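August, bench notes, Gevov cell, Fustarville shop

Start 9:00. Wiped down the table and set out the small parts for the pick and hold work. Both hands came up without faults after the second restart. Left wrist cable still pulls when the arm reaches far out, so I rerouted it and added it to the list for Aguiar.

Ran 30 picks before lunch, mixed items, same order each time. 11 of them needed someone to step in. Most were flat things that the fingers push along the table before they close on them. Handled tools went better. The grip settings from the Prerkik job carried over with only a small change to the thumb.

What it changes for us: the packing bench used to have two people on sorting all morning. Now one person sorts and the other stands here, resets parts and writes down the misses. That second job is less tiring on the hands but it is harder to stay awake for. I asked both of them and they would like to trade places every 2 hours. I said yes, starting next shift. Break times stay as they are. 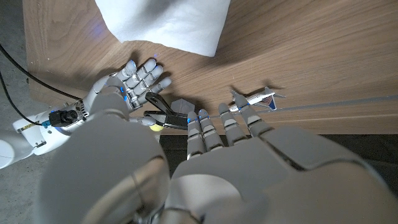 Right hand on the black-handled tool, toy airplane lying flat on the table.

The sorters also want a say in which items go to the cell first. Fair request - they know which ones get dropped or mixed up. I put a sheet on the cabinet door for them to write on. Four lines on it by the end of the shift, three about items that roll.

Open items:
Stop button is too far from the resetting spot. Move it or add another.
Reset steps need to be written out. Right now they are only in my head.
Training hours for the packing bench, ask the office who pays.
Repeat the flat parts with a slower close.

Powered down and covered the hands. Cell is free for the late shift if they want it.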